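Search this site Enter keywords Go

Textile Care and Linen Services - Unit 4 handout
Absorbency, pile and wear in towelling

Akpan College, Department of Hospitality Studies
30 July 2021, course office

4.1 Scope

This unit covers cotton towelling as used in small hotels, clinics and sports centres. Sheeting and table linen are dealt with in Unit 5. Students should already know the difference between yarn count and fabric weight from Unit 2, and should bring their fibre tables to the practical.

4.2 Weight and construction

Towelling is sold by weight per unit area, in grams per square metre (gsm). A towel of 400 gsm is a common middle-weight choice for guest use. Heavier cloth holds more water in total but takes longer to dry, and the cost of drying is usually larger than the cost of washing. When comparing two suppliers, compare the dry weight after conditioning, as cotton takes up moisture from the air and a towel weighed in a damp store will read heavy.

Terry cloth has two sets of warp threads. The ground warp is held tight and gives the cloth its strength. The pile warp is fed in slack, so that when the weft is beaten up the slack thread rises into loops. In a three-pick terry, three weft threads are laid for each row of loops.

The face need not be plain. Loops may be raised in some areas and left out in others, giving ribs, checks or a pebbled surface. Waffle and honeycomb weaves reach a similar result by another route, with long floats forming ridges around a hollow.
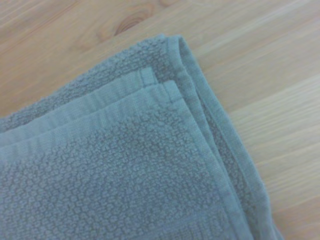 Surface pattern affects behaviour in use. Raised areas touch the skin first and carry most of the rubbing, so they thin earlier than the ground. Hollows trap lint and, in hard water districts, mineral scale. Both effects should be recorded when a sample is graded.

4.3 How water is taken up

Two quantities are often confused:

Rate - how quickly a drop placed on the surface disappears into the cloth.
Capacity - how much water the cloth holds once fully wetted and allowed to drain.

Rate depends mainly on the state of the fibre surface. New towels often carry a softening finish from the mill and may perform poorly until this has been washed out. Capacity depends mainly on the weight of cotton present and the space between loops. A towel can score well on one and badly on the other.

Fabric softener leaves a fatty film on the fibre. The hand feel improves and the rate falls. The Molico notes (see reading list) recommend leaving softener out of towel loads altogether, and this is the position taken in the course.

4.4 Practical: sinking test

Cut a square of side 50 mm from the sample, away from hems and borders. Condition it overnight in the test room. Lay it flat on the surface of still water at room temperature and start the clock. Stop when the whole piece is below the surface. Repeat with fresh squares and report the median, not the mean - a single slow piece will distort a small set. 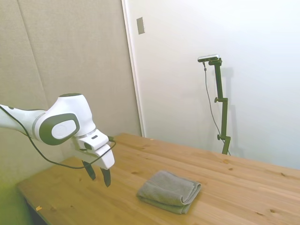 Record the number of wash cycles the towel has had before testing. Results from unwashed cloth are to be kept in a separate column. If the piece tips or folds as it is laid down, discard it and cut another.

4.5 Shrinkage and skew

Most shrinkage takes place in the first few washes and is greater along the warp. Borders woven without pile shrink by a different amount from the body, and this produces the waisted shape seen in older stock. The Bornach laundry at Sovville rejects towels at 36 washes if the border has drawn in enough to stop the edges meeting when the towel is folded in half.

Measure on a flat, hard surface. Smooth the cloth by hand without stretching it, and take each length at three positions. 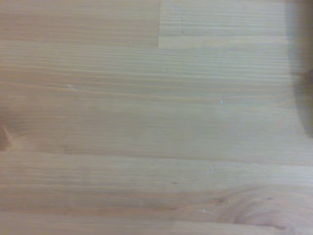 Skew is measured as the sideways shift of one edge against a set square, divided by the width. Give it as a percentage to one decimal place.

4.6 Reading and submission

Course reader, page 17 onwards, and the Molico notes on finishes. Written reports are due in September, with raw readings attached. Reports without units will be returned unmarked.

Last updated: 30.07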